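Cadimik – críticas de teatro em português, com anotações

Leia-me da versão de 3 de agosto de 2020

O que é este conjunto

Cadimik reúne 251 críticas de espetáculos de teatro, escritas em português e anotadas à mão. As críticas vêm de duas fontes: o boletim cultural Dovow, que me cedeu o seu arquivo completo, e as folhas de sala do teatro Standberg, onde o público podia deixar uma apreciação por escrito depois da sessão. Do Dovow vêm 189 textos e do Standberg vêm 62.

Comecei este trabalho porque queria estudar como um crítico passa do resumo da peça para a opinião sobre os atores. O português não é a minha língua materna, e peço que me corrijam quando uma etiqueta parecer estranha a quem a lê. Já mudei duas por esse motivo: "encenamento" passou a "encenação" e "atuação de grupo" passou a "elenco".

Conteúdo da pasta

textos/ – um ficheiro por crítica, em UTF-8, sem formatação
anotacoes/ – um ficheiro por crítica, com o mesmo nome, separado por tabulações
etiquetas.txt – a lista das 12 etiquetas com a sua definição
pecas.tsv – título da peça, autor, género e número de atos
licenca.txt

O nome do ficheiro começa por "d" quando a crítica é do Dovow e por "s" quando é do Standberg. O número que se segue não tem relação com a data.

Como foram feitas as anotações

Cada frase recebe uma só etiqueta. As mais frequentes são enredo, interpretação, encenação, cenário e texto dramático. Existe também a etiqueta "contexto", para frases sobre a vida do autor da peça, prémios ou montagens anteriores. Quando uma frase fala do ator e da personagem ao mesmo tempo, o que acontece muitas vezes, escolhi "interpretação" se existe um adjetivo que avalia, e "enredo" nos outros casos.

Anotei tudo duas vezes, com um intervalo de várias semanas. A segunda passagem terminou em junho. Onde as duas passagens não concordavam, li a crítica inteira outra vez e decidi pela leitura que me pareceu mais natural. Estas frases têm um asterisco na última coluna.

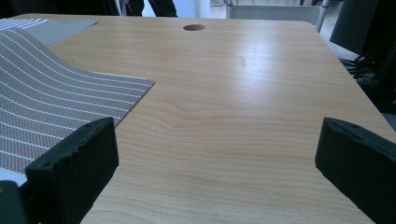

A etiqueta "cenário" foi a mais difícil de fechar. No princípio incluía luz, som, figurinos e adereços, mas os críticos do Dovow escrevem parágrafos longos sobre a luz e quase nada sobre os objetos em palco. Separei então "luz e som" e deixei os figurinos com os adereços. Quem trabalhou com a versão anterior deve ter cuidado, pois os resultados destas duas etiquetas não são comparáveis.

Os textos do Standberg são curtos e têm muitas frases sem verbo ("Magnífica, a irmã mais velha."). Contei cada uma como frase completa. Mantive os erros de ortografia do original, assim como a mistura de grafias de antes e de depois do acordo ortográfico.

Divisão recomendada

Para quem quer treinar um classificador, o ficheiro pecas.tsv traz uma coluna "parte", com os valores treino e teste. A parte de teste tem 30 críticas. A divisão foi feita por peça: duas críticas da mesma montagem ficam sempre do mesmo lado. Por favor, não misturem as partes ao acaso, pois o nome de uma personagem é suficiente para o modelo reconhecer a peça.

Limitações conhecidas

O conjunto tem muito drama familiar e pouca comédia. O teatro musical aparece só nos textos do Dovow. As opiniões negativas são raras nas folhas do Standberg – quem não gostou da peça talvez não tenha ficado para escrever.

Os nomes de atores e encenadores foram substituídos por códigos (A1, A2, E1), que recomeçam em cada crítica. Não é possível seguir a carreira de um ator através do conjunto. Os nomes das personagens e dos autores das peças ficaram como estavam.

Existe ainda um problema com as citações: quando o crítico transcreve uma fala da peça, as aspas nem sempre fecham no original. Nestes casos, a divisão em frases pode estar errada.

Utilização e licença

O uso é livre para ensino e investigação, com indicação da fonte. Para publicar textos completos do Dovow é preciso pedir autorização ao próprio boletim. Os programas de leitura estão no repositório Mapplebeck, com uma licença separada, e aceitam os ficheiros tal como se encontram aqui.

Correções às anotações podem ser enviadas pelo mesmo repositório. Indiquem o nome do ficheiro, o número da frase e a etiqueta proposta.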